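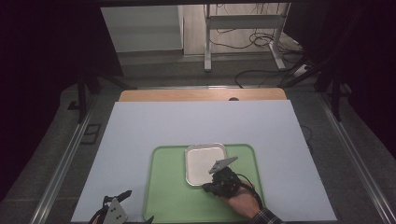

Step 3: Set out your tray and choose your container

Now that everything is washed and the worktop is clear, we can get to the part I like best, which is laying out the little tray suppers for the freezer. I have been making these every October for years, and I still get a small thrill when the first one goes down on its tray and looks like a proper meal in waiting.

A green plastic tray with rounded corners and a bit of a raised rim is just the thing. The rim catches drips, and there are no sharp corners to trap crumbs when you come to wipe it down. Mine came from the market at Getcombe, where there is a stall with nothing but trays and tubs (dangerous for me, I never leave with only what I went in for).

For the food itself, use a shallow square aluminum container, silver on the outside with a white lining. Shallow is what you want here – a deep dish takes an age to freeze in the middle and even longer to heat through. Put it near the centre of the tray and leave a good margin all the way round, so you have somewhere to rest a spoon and a folded cloth.

Step 4: Fill it

Spoon in your stew, or your pasta bake, or whatever you have made plenty of. It must be properly cool first, so don't be tempted to hurry! Stop a finger's width below the top. I use 57 grams of dry rice for each container, cooked and cooled quickly, then put straight in underneath the stew so that the sauce soaks down into it.

If you are making something with a crust of cheese, press the cheese down lightly with the back of the spoon. It will hold together much better once it is frozen, and you won't find half of it stuck to the lid.

Step 5: Cover and label

Wipe the edge of the container with a dry cloth before the lid goes on. Write on the lid before you fit it – pressing a pen on to a full container is a good way to get gravy up your sleeve. I put the name of the dish and the month, and a little star if it is one of the spicy ones.

Step 6: Freeze it flat

Carry the whole tray to the freezer and slide it on to a level shelf. Leave it overnight, then take the container off, stack it with the others and give the tray a wash in warm soapy water. A batch of five fits nicely in my middle drawer, with room beside it for a bag of peas.

When you want one for supper, move it to the fridge the night before. Take off the lid and heat it in the oven until it is piping hot right through, giving it a stir halfway if it is the stirring sort.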